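**Do star ratings tell you anything about a movie? Media Studies project, final report**
2023-10-12

We started this project because Wila, the listings site most people in Bonudstead use, puts a star score beside every movie, and the Soomro theater prints those scores on its posters. The posters treat the number as a fact. We doubted it, and after a whole term we still do.

Our main case was Clellotar, a heist movie that played at the Soomro last December. Wila has it at 4.4 stars out of five. That sounds great until you look at how the score is built. Of the 800 ratings on the page, only 144 come with any written review. The rest are bare clicks, and there is no way to tell if the person clicking saw the movie, liked the trailer or just likes the lead actor.

We read all the written reviews. Plenty of the five-star ones complain about the last half hour, which drags badly (we watched it twice and it was worse the second time). Several four-star reviews say things like "fine" or "good enough for a rainy night." If that is four stars, we don't know what three is for. The one-star reviews aren't any better. A lot of them are angry about parking.

Then we handed out paper slips at the Soomro during a repeat run. Roughly 500 came back. We asked people to rate the movie and to name one scene they remembered. The average was close to Wila's, and at first we took that as proof we were wrong. But many people who gave a high rating left the scene question blank, or wrote down a scene that is in the trailer. We are not sure what they were rating. Maybe a night out.

There are problems with our own numbers too. People who had walked out early were not there to fill in a slip, and a few slips were clearly filled in by the same pen.

Our view is that the score measures mood more than movies. The Soomro should print a line from a review, even a bad one.

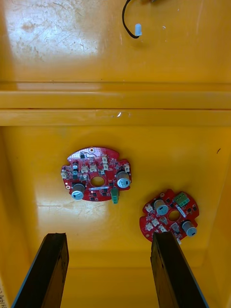
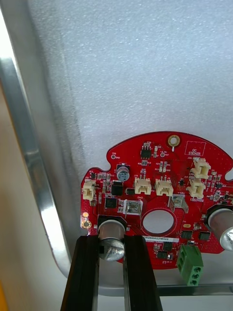

A comment on our draft said we were too hard on the stars: most people only want to know if a movie is worth the ticket, and 4.4 answers that faster than any quote on a poster would.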